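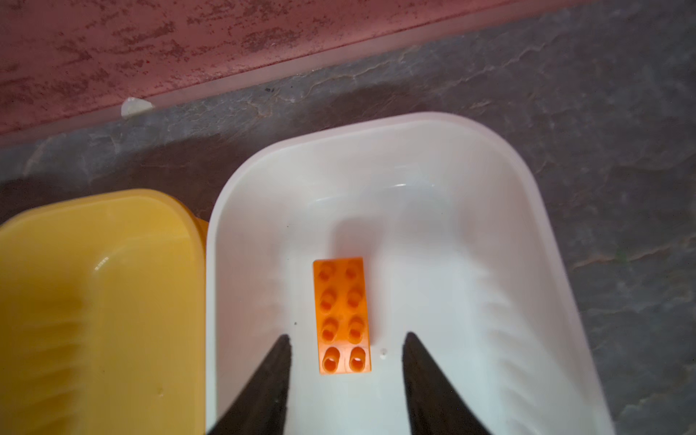 Sorting the bricks, finally

Quick one tonight because I've been at the kitchen table since supper and my back is done. The big brick tub is getting sorted. Has been getting sorted since June, if you ask anyone else in this house, but June was just me dumping it on a bedsheet, looking at it, and scooping it all back in.

So. Trays this time. No bedsheet.

Orange two by fours go in the white tray. One in so far. I love the orange ones, they have that slightly see-through look, like hard candy. Yellow tray is right up against it for the next color along, and I'll get to that when I get to that.

Where the bricks came from

Mostly the tub is Dennis Ackroyd's. Dennis lived two doors down from my folks and his boys were long gone to college and he wanted the shelf space. He handed it over the fence with the lid taped on. Then there's a shoebox from my sister, plus whatever my own two got for birthdays, plus a bag from a yard sale that I paid 3 dollars for and that smelled like a basement. Everything got poured together at some point. I take the blame for that.

Which means nothing matches anything. Old bricks that have gone loose, new ones that grip so hard you need your teeth (don't use your teeth). Off-brand ones that almost fit, and you don't find out until you're up six rows and the wall starts leaning.

Color or shape?

People have strong feelings here. I did shape last time I tried this, years ago, and it looked beautiful for maybe a weekend. Then the kids wanted "all the red ones" and every box got opened at once. So now it's color first, and then inside the color I split out anything that's two by four because those get used the most. Small stuff stays mixed. I am not sorting one by ones. Life is short and my eyes are not what they were.

How it goes, more or less:

Scoop from the tub with a soup mug. A mug is about the right amount, you can see the bottom of the pile before you lose heart.

Spread it out flat. Pull the big pieces first, they hide everything.

Pull one color. Only one! I get grabby and start doing four colors at a time and then I'm holding a blue one and have no idea why.

Leftovers go in the "not yet" bowl. The not yet bowl is already the biggest pile on the table, so, hm.

Anything chewed, cracked or sticky goes to the sink.

Washing

Warm water, bit of dish soap, old toothbrush for between the studs. The yard sale ones needed it twice. Crumbs get down inside the studs on the hollow ones and you have to tap them out. Dry on a towel overnight, and flip them in the morning or the undersides stay wet forever. Don't do the dishwasher. I did a batch in the dishwasher once and found a wheel in the filter two months later, after we'd paid a man to come look at the noise.

Stuff that never was a brick

Found in the tub so far: a button, a birthday candle, half a crayon, a house key nobody here recognizes, and a doll shoe. We have never had dolls. Must be Dennis's boys' or the yard sale. The key is on the hook by the door now in case it turns out to be important. It won't.

Storage, after

This is the part I haven't worked out. Trays are fine for the table but they can't live there, we do need to eat. I looked at the Grallen drawer units, the tall ones, and they're nice but the drawers are so shallow that anything half built won't go in. And half built is how most things live in our house. The Trultholm boxes are deeper and they stack, and the lids actualy stay on, but you can't see in so you'd be labelling everything. I don't mind labels. Other people in this house don't read them.

Cheapest one would be just using what we have, so freezer bags in the old toy chest, one bag per color. Ugly but it would be done by the weekend. My husband votes for bags. He'd vote for anything that gave him his end of the table back.

If anyone reading has the Trultholm ones and has had a kid stand on the lid, please tell me how that went. Serious question.

The plan for the orange

My youngest wants a pumpkin truck. I don't fully know what a pumpkin truck is. I've been shown a drawing and it has a lot of wheels and a chimney. But it's orange all over and it's meant to be long, "as long as the couch cushion," so I need to know if we have enough two by fours or if the back half is going to be red. I've said red is fine, trucks rust. This was not accepted.

So orange first, before the rest of it. If there's enough we build over the holidays. If there isn't I'll ask around, or go back to that yard sale lady, who said she had more in the garage and looked like she meant it.

Where I've got to

Date for the record, so I can't pretend later: 8 December 2021. Tub is still mostly full. Tray is out, bowl is full, sink has a handful of the sticky ones soaking. I'm giving it half an hour a night after the dishes with the radio on and that's it, no heroics. Last time I stayed up till one in the morning, got cranky and quit the whole thing.

Also need to wipe the trays out between colors. They pick up specks, crumbs and fluff and who knows what from the bottom of the tub, and it all ends up back on the clean ones. Obvious I guess, but I didn't think of it until I'd washed a load.

Oh and a thing I keep meaning to say to whoever asked in the comments last time about getting two stuck flat plates apart – put a brick on the top one and a brick on the bottom one, and rock them. Don't use a butter knife. I have a little scar on my thumb from the butter knife and my plates have all got little dents on the corners. The kids can do it themselfs this way too, so you won't be called in every five minutes.

Okay. Kettle's on. Couple more mugs out of the tub and then bed. Will post the truck if there's a truck.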